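2023-12-28

Telach collection, hand demos, going through the December batch before anyone trains on it.

1109 clips came in from the home recorders. I have watched 134 of them all the way through and skimmed another chunk at triple speed. The summary sheet from Griffiths says the batch is "clean." I would like to know what was checked. As far as I can tell it means the files open and the head camera stayed on, which was also what clean meant in February, and we spent a long time digging out of that one.

Main complaint is the labels. Everything at a table with a tissue or cloth in hand is tagged "wipe surface." Of the 134, I'd pull the tag off 9 without a second look and I have doubts about a good many more. The tagger seems to fire on object plus furniture and never asks whether the thing in the hands is touching the furniture. Folding, squeezing, balling up and just holding all land in the same bin.

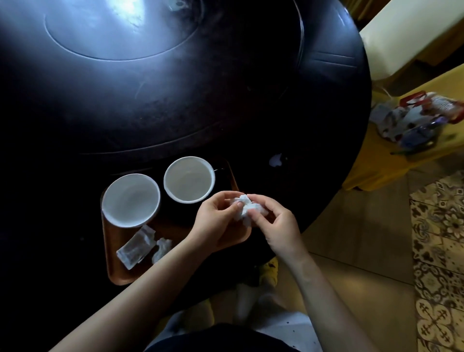
With the wad held over the table edge and fingers pressing it from both sides, "wipe" is a guess about the future. It could be the start of a wipe, the end of one, or somebody fiddling with a tissue. I went with "manipulate tissue, two hands" and put a note in the comment field, which the Sillix export will drop, as it does every time. Need to ask again whether comments can be carried through as a column. Last answer was "should be easy."

Second thing, dark glossy tabletops. The Clusari hand tracker is supposed to handle these. My trust in that is low. Glare shows up as a big pale patch and the confidence map goes soft all around it, and white tissue near a white reflection is asking for trouble. Crinkled clear plastic is worse. The depth estimate on wrappers is junk and I'd mask them out before I'd believe a number from them. I'm not going to call it a failure until I run the tracker on a matched set with matte tables, but we don't have a matched set, so at the moment the claim that it "handles" gloss rests on one demo reel.

Third, the clutter argument. The pitch for home recording was that real rooms give us variety: trays, cups, bags on chairs, patterned floors, whatever people have. Fine, I agree the rooms look different. What I don't see yet is variety in the actions. Same few motions over a lot of different tile. If the policy learns the background we will get a nice validation curve and a gripper that does nothing useful in our own kitchen mockup. Split by house, not by clip!! The current split is by clip. I checked twice.

Ran the small baseline anyway on the subset I had relabeled, 119 clips once I tossed the ones with no hands in view for most of the length. Loss goes down. Loss always goes down. On held-out houses it picks "wipe" for nearly everything, so it has learned our labeling habit perfectly well.

To do:
Write one page on what counts as a wipe. Contact plus travel across the surface, minimum duration to be argued over.
Add a separate tag for deformable object in hand, no surface contact.
Second person to label the same 134 blind, then compare. I don't want mine used as ground truth.
Redo split by house.
Hold the Telach training run until the above is done. I know it's booked.

Disk on the labeling machine is filling up again, moved the raw February stuff off to the slow array. Checksums still running.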